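Housekeeping: What to keep in the house for small repairs

When I moved to Ustdale, my apartment had one drawer in the kitchen that did not open fully. The previous tenant had filled it with batteries, keys, string, half a candle and many screws. I emptied it in one evening and threw away nearly everything. Two months later a hinge on the bathroom cabinet became loose and I had to go out in the rain to buy one screw. The shop sold them only in bags, so now I own a bag.

In the Shehata buildings we are 536 apartments, and I think most of them have such a drawer. In the last issue I asked readers what they keep for small repairs and where. Many of you wrote back, some with quite strong feelings about glue. I have put the answers together with my own experience. It is advice for people who rent, who do not have a garage, and who do not want to become experts.

The first thing everybody wrote is that the tools must be in one place. It sounds simple, but in my home the scissors live in the kitchen, the tape lives with the gift paper and the screwdriver lives on the balcony, where it became rusty. A reader from building 3 wrote that her family looked for a tape measure for a whole weekend and found it in a winter boot.

The second point is tape. You need more than one kind. Clear tape is good for paper and for nearly nothing else. Electrical tape should be soft and stretch a little when you pull it; when it gets old, the glue becomes like syrup and leaves marks on your fingers. Please do not use it on a damaged power cord and then continue to use the cord for years. A damaged cord should be replaced. Masking tape is useful for writing labels, and it comes off the wall without taking the paint, if you do not leave it for a whole summer.

Wire was the surprise for me. Several readers keep a spool of thin wire and use it for hanging pictures, for closing a gate, for fixing plants to a stick. One family repaired the handle of a lamp with it and says that guests believe it is decoration.

About screwdrivers there was some disagreement. The shop Humach, near the bus station, has sets with many small heads, and they look very nice on the wall. Two readers bought such a set and use only one head of it. My opinion is to begin with a small one and a medium one with a comfortable handle. Small ones are for glasses, toys and battery covers. If you force a small screwdriver on a big screw you will damage both, and I say this as a person who has done it.

Then the question of the box. Cookie tins are popular, but they are deep, and what you need is always at the bottom. A see-through box with a lid is better, because you can see what is inside without taking everything out. Flat is better than tall. I bought mine at the Sideo sale in March. It fits on the shelf above the washing machine, and it has stayed there — this is a success in my home.

Put a cloth on the table before you begin any small repair. Screws do not roll so far on a cloth, and the table does not get scratches. An old bed sheet is fine, but choose one in a single color, so that you can find what you dropped. Take a piece of cardboard also, and push the screws into it in the same order as you took them out. My grandfather did it with potatoes, which I cannot recommend.
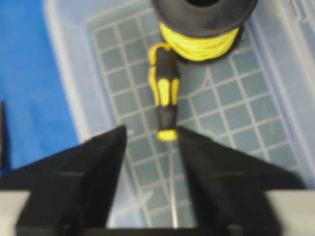
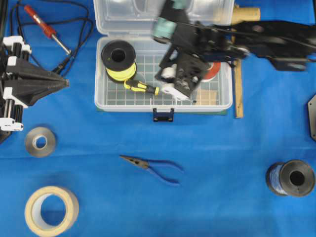

Yellow wire, a small screwdriver, red tape and a flat piece of cardboard, all in one open box.

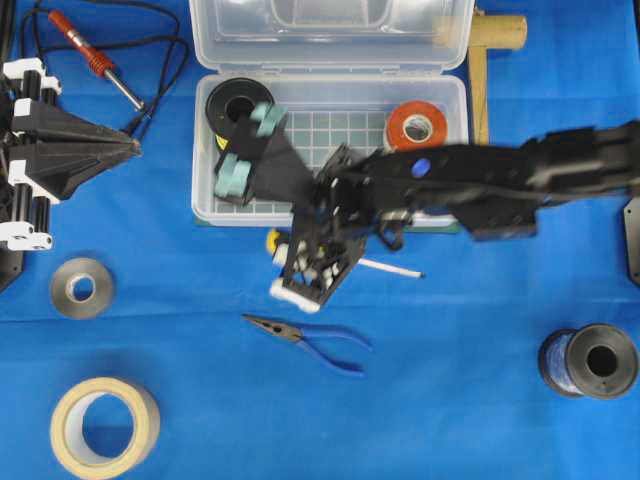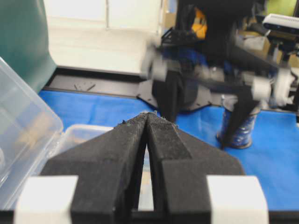

What the building repairs for you

Some readers asked which repairs they should not do alone. Anything inside the wall belongs to the building: water pipes, electric outlets, the heating valve. The same is true for the front door lock and for the windows. Write to the office before 8 in the morning if you wish an answer on the same day. For bigger damage in shared rooms there is a yearly budget of 1,000 dollars for each building, and ours has not yet been used, although the light in the bicycle room has been dark since January. I have reported it again.

Loose cabinet hinges, squeaking doors and shower curtains are our own business. For the squeaking doors, one drop of oil is enough. I used much more and had to wash the floor.

For the next issue I would like to write about drying laundry indoors in winter. If you have a method that does not make the windows wet, please put a note in the newsletter mailbox by the stairs.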